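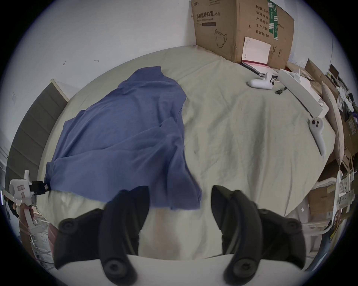
**Planden House Services: Guest Rooms**

## 3. Resetting the bed

Applies to any bed that has been used as a shelf. At Planden, that is all of them.

1. Take hard things off first. Controllers go in the drawer, both of them together. A single controller in a drawer is a mystery, and Serena Piras has enough of those.
2. Move paperwork and folders to the desk. Don't read them. Don't sort them either.
3. Lift cartons down from the head of the bed with two hands.

 > **Caution:** Read the label before you decide what a carton is. One printed for N95 masks may hold masks, or it may hold somebody's winter. If there's a loose sheet with a barcode leaning on it, keep the sheet with the carton.

4. Pick up any crumpled cloth and find out what it is. Shirts get hung. Towels go to the wash. If you can't tell, it goes to the wash and its owner can argue with Relu Tănase.
5. Press down on any lump under the sheet. Pillows belong on top, at the head end, a position we had hoped was widely known.
6. Pull the green sheet flat from the foot, then tuck both sides. Smooth the middle last, with your palm.

**Note:** Bunching in the middle usually means the sheet is on sideways. Pulling harder has been tried, at length, in room 131. Take it off and turn it.

Spare sheets are on shelf 3 of the linen closet. For a missing key, dial 3635 and ask for Graziella Marras.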